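Stevham lunch club calls in its missing lids

2 min read

Members of the Stevham lunch club have until the end of March to bring back any food container that went home with leftovers and never returned, or to own up and say it's in the garage holding screws.

The club, which meets above the old Pillai shoe shop, bought its first set of tubs two winters ago so that spare curry could leave the building with some dignity. A good many of those tubs left with it. By last month the cupboard held 91 lids and about half as many bottoms, few of them on speaking terms.
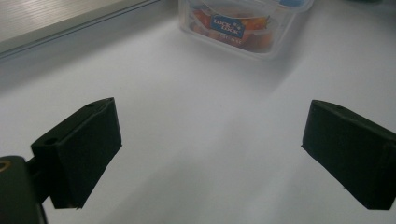

Sorting is being done by Kimutai Mussa, who runs the kitchen and has given up his afternoons to it. He has one firm rule, which is that nothing gets put down until the last lot has been cleared away. The white tabletop he works on is matte, and pale enough that a frosted lid laid flat on it can be surprisingly hard to spot from the far end of the room. Mussa has suggested a dark tablecloth. The club is thinking it over, as it has been since January.

"I had 14 square lids in a row and not one square tub," he said. "Somebody in this town is eating very well out of a bowl with cling film on it."

Anything that still makes a pair will be kept. Clip-down tubs are first in the queue – the rubber seal has to be in place all the way round, and the latches have to fold without a fight. Tubs that smell permanently of garlic will be offered to their last known borrower.

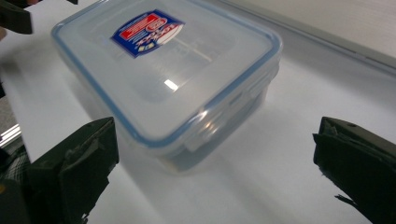
Where to take them

Returns can be left at Edent Hardware on Brundeo Road or handed in at the lunch club door from 3 pm. Please wash them first. Odd lids are welcome, odd bottoms more so.

Leftovers will go home in foil until the cupboard is back in order.

41 shares | 2 comments

Related
Brundeo Road bus shelter gets its bench back
Lunch club soup rota: who is on leeks
Pillai building stairs to be repainted, again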